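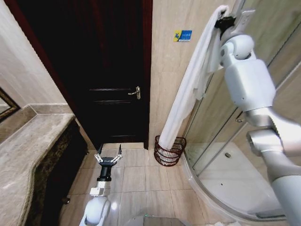

Figure 7.1 Two-arm trial in a small bathroom. The right gripper holds a towel; the left is open.

Chapter 7
Comparing Grippers in Real Rooms

A gripper data sheet usually gives a maximum opening, a closing force, a payload, and a weight. These values are measured on a bench, with the gripper bolted to a stiff plate and a steel or plastic test block between the fingers. They are useful for ruling out hardware that cannot do a job. They say much less about how two grippers that both pass will compare once they are carried on an arm into a room with glass, tile, cloth, and door hardware.

This chapter deals with the second question. We describe how to set up a comparison, how to choose the objects, what to record, and how to read the results. The methods are the ones used in the Bunisby trials, which covered 1523 grasp attempts with parallel-jaw grippers in furnished rooms. Later sections add a suction cup and a three-finger hand.

7.1 What is being compared

A grasp attempt involves at least four things: the gripper, the arm that carries it, the camera that finds the target, and the controller that decides when to close. If two of these change at once, the result cannot be assigned to either. In the first round at Bunisby the team swapped the gripper and the wrist camera on the same afternoon, and 443 attempts had to be set aside.

The rule used in this book is to change one part per session and to repeat a short baseline set at the start and end of each session. If the two baseline sets disagree, something has drifted - a loose finger pad, a shifted camera mount - and the session is run again.
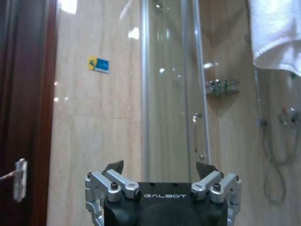
CHAPTER 7 | 183

7.2 The wrist view

A camera mounted near the gripper sees the fingers and whatever lies in front of them. This is a great help in the last part of the approach, when the head camera's view may be blocked by the arm. It also has costs. The gripper housing and linkages fill part of the picture at all times, and the wider the housing, the less of the target is left to see. When comparing grippers, record the share of the view taken up by the hardware with the fingers fully open and again with the fingers closed.

Bathrooms are a hard test for any camera. Polished tile reflects the ceiling lights, and a detector may take a reflection for the edge of a metal fitting. Clear glass has the opposite problem: the camera looks through it, and a planner with only that camera may try to move the arm through it as well. Mark glass panels in the room model by hand before the first run.

7.3 Choosing targets

Select targets that differ in stiffness and in how exactly they must be approached. A towel is soft, has no fixed shape, and can be held at almost any point along a fold. A lever handle is rigid and fixed at one end, and it leaves limited space between the lever and the door for a fingertip. A gripper that does well with one may do poorly with the other, so the scores should be kept apart.

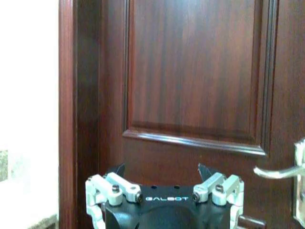 Kelly Oakley: I would go further and drop the combined score altogether. Our group at Rorholm published one for a year, and readers quoted it and skipped the table. With levers I'd also log the approach angle on every try. Half of what we called gripper failures were the wrist coming in too low.

The combined score is left out of this edition. Approach angle has been added to the record sheet in Section 7.5.

For a lever handle, define the start pose relative to the handle and keep it the same for each gripper under test. Measure from the fingertips, as finger lengths differ. The Griteck and Tindall fingers used in the exercises are not the same length, and a start pose measured from the wrist flange would give the longer pair a shorter approach.

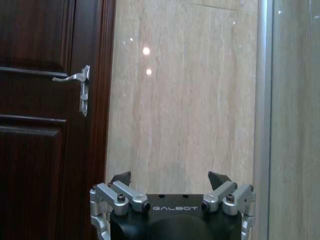
Figure 7.4 Wrist view with the fingers open, between a paneled door and a metal upright.

7.4 Clearance

Clearance is the free space around the gripper at its widest point. With linkage grippers, the widest point can be at the side brackets and may change as the fingers open. Measure it in both positions.

© Griteck Technical Press. Instructor inquiries: see the contact page. Back to top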